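Benchtops, Corn and the Mug Question: Notes from the Valthorpe Shared Kitchen

Aug 17, 2021

The shared kitchen at Valthorpe has been open again since January, and by now most members have cooked in it at least once. Archana Vashisht has asked me to put down what we've settled on for the benchtop, as it is the part of the room that gets the most use and the most complaints. If you were at the last members' evening you will have heard much of this already.

The first thing is that the toaster oven stays where it is. Three people have moved it this year and each time it ended up in front of the power point, where the cord gets bent behind it. It does corn, toast, small trays of biscuits and anything you would otherwise heat the big oven for. Please don't store bread bags or tea towels on top. The crumb tray slides out and should be emptied by whoever notices it is full.

The second thing is plates. We bought 19 new ones from Brindberg over the break, the round ones, and they go back in the rack on the bench once they are dry. They do not go in the drawer. Several have been turning up under the baking trays and one came back with a chip out of the rim. If you chip one, tell Bhupendra Nigam and he will take it out of use. There is no charge for breakages.

Mugs have been harder to agree on. For years they lived in the overhead cupboard at the Gerkum Street end, stacked two high, and the bottom ones never got used. Kusum Lodhi brought in a mug tree from home and it has stayed. It takes up less of the bench than people expected — the base is smaller than a side plate — and it means you can get to a mug without opening anything. The understanding is that the tree holds the mugs in daily use and the rest stay in the cupboard. If you bring your own, hang it up with the others or take it home. Unclaimed mugs go to the op shop at the end of each term. 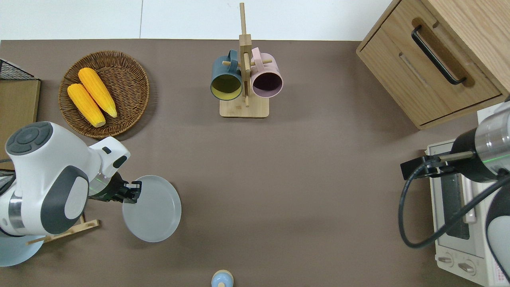 Fruit and vegetables that are free to take go in the wicker basket. At the moment that mostly means corn. Umesh Mishra's plot has done very well and he has been dropping cobs off on his way past, so help yourself. Corn loses its sweetness if it sits, so take it and eat it the same day if you can. Umesh's own method is to brush the cobs with oil, wrap them in foil and give them half an hour in the toaster oven, turning once. I have tried it with butter and chilli and it was very good. Cold leftovers can be cut off the cob and put through a fritter batter.

Please don't put onions or potatoes in the basket. They shed dirt into the weave and it is a nuisance to clean. There is a crate for them by the back door.

A few people have asked about the drawer with the long black handle. It is for cutlery and the two good knives, and nothing else. Tarun Negi cleared it out last month and found 8 bottle openers, a bicycle key and a packet of birthday candles. The candles are now on the shelf with the matches. The key is still unclaimed, so please see Tarun if you think it might be yours.

The benchtop itself needs only warm water and a bit of detergent. Don't use the scouring pads on it, as they leave marks that show up when the light comes in late in the day. Lift things when you wipe, including the mug tree, and dry underneath before you put them back.

On money, the kitchen kitty stands at $129 after the plates. We would like to replace the kettle before the end of the year and Archana is looking at one from Upadhyay that can be descaled without taking it apart. If you have used one and have an opinion, leave her a note on the fridge.

The next cook-up will be soup and corn bread. Bring a bowl if you have a favourite, and a container if you would like to take some home.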